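Keeping Your Cleaning Cloths Soft, Fresh and Out of the Trash

October 13, 2021

I was raised in a house where every old T-shirt became a dust rag, every worn towel became a car towel, and nothing with any life in it went into the garbage. So I have opinions about cloths! My sister bought me a fancy set when we moved into this place and I thanked her very nicely, and then I went right on cutting up pillowcases. I've come around a bit since then. I use both now, bought ones and homemade ones, and they all get looked after the same way.

Let's start with the smell, which is what most of you write to me about. A dishcloth goes sour when it sits in a wet ball in the bottom of the sink. You can buy the best cloth in the store and it will still stink by supper if you leave it like that. Rinse it in hot water when you finish the dishes, wring it as hard as your wrists will let you, and hang it opened all the way out. Over the faucet is fine for an hour. Overnight I like a proper bar or hook, where the air can get to both sides.

I change my dishcloth every morning, and any time it has been near raw chicken it goes straight to the wash, no second chances. The dirty ones hang over the edge of a bucket in the laundry room until they're dry, and only then do they get dropped in. If you toss them in damp you'll be growing something in there by the weekend (ask me how I know).

Washing is simple. Hot water, your usual detergent but a little less of it than you think, and no fabric softener. Softener leaves a coating on the fibers, and then the cloth just pushes the water around the counter instead of soaking it up. If yours have already gone that way, put them in a big pot or a heatproof tub with a half cup of washing soda, pour very hot water over them and leave them until it has gone cold. The color of that water may shock you. Rinse, then wash as normal. Do the bright ones separately, as washing soda and a hot soak can pull the dye out, and never mix any of this with bleach or anything else from under the sink.

Microfiber wants its own load. It grabs lint from cotton and hangs on to it for dear life, and high heat in the dryer ruins it, so I hang mine on the rack. Cotton can take the dryer, though I'll say that a line on a breezy day does a nicer job and costs nothing.

Now, sorting by color. I resisted this for years because it seemed fussy, but my husband once did the kitchen table with the cloth I'd just had around the toilet base, and that was the end of my resisting. Pink is for the bathroom sink and tub, blue is for windows and mirrors, yellow is for the kitchen, and anything gray or stained is for floors. The toilet gets its own old rags that go in the trash afterward. You don't need to buy colors specially. A few stitches of bright thread in one corner works just as well, and so does a dab of fabric paint.

A word on hems, too. If you're cutting up an old towel, zigzag the edges on the machine or snip them with pinking shears, or you'll be picking threads out of the washer filter for months. T-shirts don't fray, bless them, so you can just cut and go. I make mine 13 inches square, which folds in quarters and fits my hand. Fold it that way when you dust and you get a fresh side each time you turn it, eight in all if you flip it inside out.

As for storing them, I gave up on neat stacks a long time ago. Mine are rolled up and stood on end in a shoebox on the laundry shelf, and I pull from the left and put the clean ones back on the right, so they all get a turn. Every January I go through the box and move the thin ones down a job: kitchen to bathroom, bathroom to floors, floors to the garage. Once they've been in the garage and soaked up something oily they really are finished. Lay those out flat outside to dry fully before you throw them away – a wadded-up oily rag can heat up all by itself and start a fire, and I'd hate for that to happen to anybody.
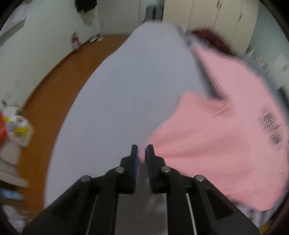
Tegan Cosgrove: I do the thread-in-the-corner thing too, but with leftover embroidery floss, and it has held up through years of hot washes. One question about the washing soda soak. Would it be all right for waffle-weave cotton, or is it too harsh? Mine have gone stiff as a board and I'd love to save them.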